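About Valtance

Valtance is a small testing shop. Companies that build robot arms, or want to buy one, send us their claims and we try them out. We were started by Geum-ok Kwon and Arsen Lytvynenko, who had both sat through too many demos where the arm did one thing well and the lights went down before it did anything else.

We don't sell robots, and we take no commission from anyone who does.

The fault that shaped us

Our first paid job was a pushing controller from a firm called Nastby. The paperwork said it would stop on its own if the arm met more force than it should. We ran it 312 times on a maple board with colored blocks. On run 275 the rod came down on top of a block and kept going. The stop never fired — the force reading had frozen 30 runs earlier, and the software took the last good number as the truth. Su-bin Cha hit the red button. The board got a dent and we got a new rule: a safety stop counts for nothing until we have made it trip ourselves.

Block pushing is still where most arms start with us. The rod has to get down beside a cube without landing on it, then move it without scattering the cluster nearby. It sounds easy, and plenty of arms fail it. 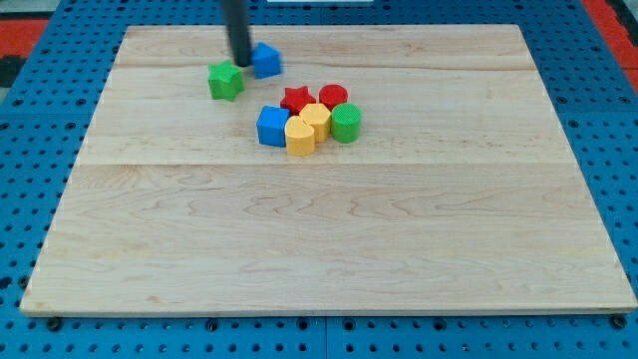
What we report

Every fault, including the ones a client calls a fluke. We have heard "fluke" a lot, and we'd like to see the log first. If a stop trips late, the report gives the delay. If we can't explain a fault, we say so and leave it open.

Who does the work

Su-bin Cha runs the test floor. Deok-su Tak reads the logs and doubts most of them. Geum-ok and Arsen write the reports and take the angry phone calls.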